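How Cloth Folds: The Science of a Flat Shirt

A sheet of paper and a shirt can both be folded. The paper is much easier. It is stiff, it has four straight edges, and it stays where it is put. A shirt bends in every direction, has parts that stick out, and changes shape each time it is touched. This page explains why cloth behaves the way it does and how a pile of clean laundry becomes a stack of flat rectangles.

What cloth is made of

Cloth is made of yarn, and yarn is made of fibers twisted together. A fiber is a very thin thread. Cotton fibers come from a plant. Polyester fibers are made in a factory.

There are two common ways to turn yarn into cloth. In weaving, one set of yarns goes over and under another set, like the strips in a paper place mat. In knitting, the yarn is pulled into rows of loops, and each loop holds the next one. Most T-shirts are knitted. The loops can open and close a little, so a T-shirt stretches when it is pulled and goes back to nearly the same size when it is let go.

Why cloth will not hold its shape

Engineers use the word "rigid" for an object that keeps its shape when it is moved. A brick is rigid. A spoon is rigid. Cloth is the opposite. It is called "deformable," meaning that a push or a pull changes its shape.

Pick up a brick by one corner and it is still a brick shape. Pick up a shirt by one corner and the rest hangs down in folds. Drop it on the floor 40 times and it will probably land in 40 different shapes.

Creases and wrinkles

A crease is a line where cloth has been bent and pressed. A wrinkle is a small ridge where there is more cloth than the space can hold. Wrinkles often form when one part of a garment is pulled toward another part.

A faint crease can stay in a shirt even after it is spread out. Heat and moisture help fibers bend and then set in a new position. Leaving a shirt in a heap while it is still warm from the dryer can set wrinkles in it. An iron uses heat and pressure to set the fibers flat again.

Spreading comes first

Folding works best on a smooth surface with some bare space on each side of the garment. The garment is laid out in a single piece, and then the bunched parts are pulled outward until the outline is clear. A hem is the finished edge at the bottom. If one end of the hem is straight and the other end is bunched, the bunched end needs more work before the first fold.
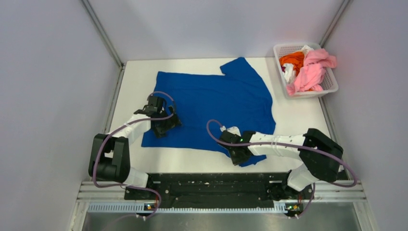
Folding a T-shirt in seven steps

1. Place the shirt face down on a table. The collar points away from you.
2. Smooth the cloth from the middle toward the edges with flat hands.
3. Straighten the sleeves and the hem.
4. Fold the left side in toward the middle. Fold its sleeve back so that it does not stick out.
5. Do the same with the right side. The shirt is now a long rectangle.
6. Bring the hem up to the middle of the rectangle.
7. Fold once more, up to the collar, and turn the shirt over.

Each fold increases the number of layers. A T-shirt has two layers to begin with, a front and a back. Folding it in half makes four. Folding it in half again makes eight. The stack gets thicker and the area it covers gets smaller.

Try it: the crease test

You need a clean cotton T-shirt, a ruler, and a heavy book.

Spread the shirt flat and fold it in half. Put the book on the fold and leave it overnight. In the morning, remove the book and open the shirt. Look for the crease line and measure its length with the ruler. Repeat the test with a polyester shirt and write down both results. Use the same book each time, or the test is not fair.

Words to know

Deformable: able to change shape when pushed or pulled.
Fiber: a very thin thread used to make yarn.
Garment: any piece of clothing.
Hem: the folded and stitched edge of a garment.
Rigid: stiff; keeping the same shape when moved.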